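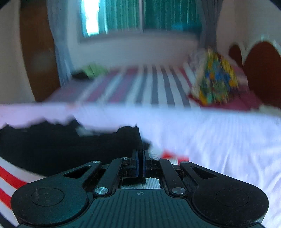
Near bed, sorting stage: black fabric, red-and-white striped cloth, pillow beyond.

Lists > Bandville Linen and Rooms > Laundry > Sorting on beds

September, 14:13, by Woo-jin Hyun

Re: Sorting on beds, straps, and the spin setting

Nithin Naidu wrote:
> Three questions after the last changeover in the two-bed rooms.
> 1. The sheet says to sort on the near bed before bagging. Is that the
> stripped mattress or the used sheet? I have been doing it on the used
> sheet.
> 2. Anything with straps or buckles: same bag as the darks, or separate?
> I put a harness in with black jackets and the drum sounded bad.
> 3. The Shin is set to 1000 and the striped spreads come out with hard
> creases along the fold. Is there a lower setting we are allowed to use?
> Also, program 13 is listed on our copy but the dial stops at 12.
> Nithin

Answers in the same order, with one addition at the end.

1. Used sheet, left on the bed. It keeps lint and grit off the mattress cover and goes in the wash anyway. Leave the pillow where it is until the clothing has been sorted. Strip the pillow next and the sheet last, pulling the corners inward so whatever has dropped on it stays inside. Check the sheet before bunching it up. Small pieces of red fabric are the ones I worry about most on a pale sheet. A red sock that went through with whites at the Zereck house in spring cost us a full set of pillowcases, and two rounds of color remover did very little for them.

Black items go down spread open. A pile of black cloth hides other black cloth, and it hides cords. Find the ends of any thin cord and tie them together before the item goes in a bag. If the cord is white and the garment is black, use a mesh bag on the first wash. The cord picks up gray and keeps it.

2. Separate. Straps and buckles get their own spot at the side of the bed and their own bag. Close every buckle first, then fold the webbing back on itself and put a rubber band on it. Colored webbing, blue in particular, has bled on us once, so no strap goes in with sheets. Most of it doesn't need the machine at all. A damp cloth and a night on the hook is enough, and the stitching lasts longer. If webbing has to be washed, use a Valach bag (the one with the covered zipper), cold, lowest spin. 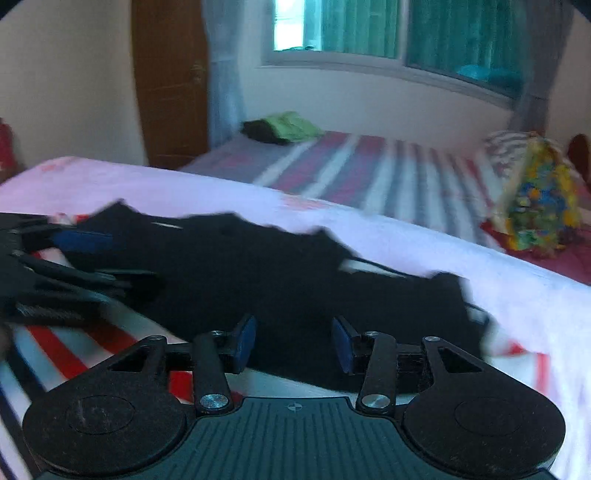

The far bed is for holding, and its spread stays on while you work. Clothing that is going back to the guest or into lost property sits at one end, bundled, with a light or bright item kept apart from a dark one if either is damp. A bright green shirt left on dark cotton overnight has come back with a shadow on it. Bulky patterned things go at the other end, by the pillow, and can be stood up to save space. Nothing from the far bed goes into a laundry bag without being checked against the room list.

The striped cloths and spreads need a little more care than the card gives them. Anything with red next to white is washed cold, alone or with other red-striped pieces, and comes out of the drum as soon as the cycle ends. Wet stripes folded against each other will mark. The dark red cloths are a separate load until they have been through four washes, after which they can join the striped pieces.

3. Yes. Use 600 for spreads. The 1000 setting is for sheets and towels, and I should have written that on the card. The creases come from loading the spread folded, so feed it in loose, one end first. No more than 2 to a load. If a crease is already set, hang the spread damp with the fold line across the rail. Ironing made ours shiny.

Program 13 is a mistake on the card, copied from the manual for the larger model. Use 7 for anything the card lists under 13.

The addition: fold on the bed, never on the floor, and keep the door shut while the near bed is in use. The draft from the hall moves lint from the darks onto the other spread.

I still need shelf counts for mesh bags from Nithin and from whoever has the upstairs cupboard key. We had 14 in the spring and I could find nine.

Woo-jin

Last updated: September, card corrections for program 13 and spread spin setting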